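Search this site

Sison kitchen set: data card
26 April 2020 – Nerys Harries

## Rules for recording

The set holds 936 episodes from one bench. Keep to the rules or your episode goes in the bin – I have a big bin.
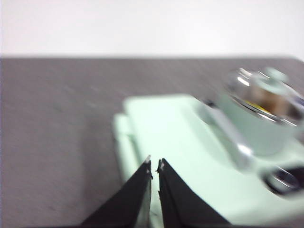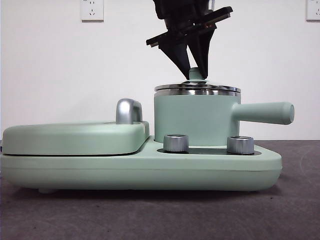 Labels follow what the arm did. What you hoped it would do goes in your diary. Write "grasp" only when both fingers are on the part, as they are on the mint-green lid knob in the side view. Fingers merely near something get "approach", however promising they look.

Blurred wrist shots stay in. Kenneth Ignacio deleted 40 of them in August and has been spoken to.

## Known problems

- Old files still say "lid" for "knob".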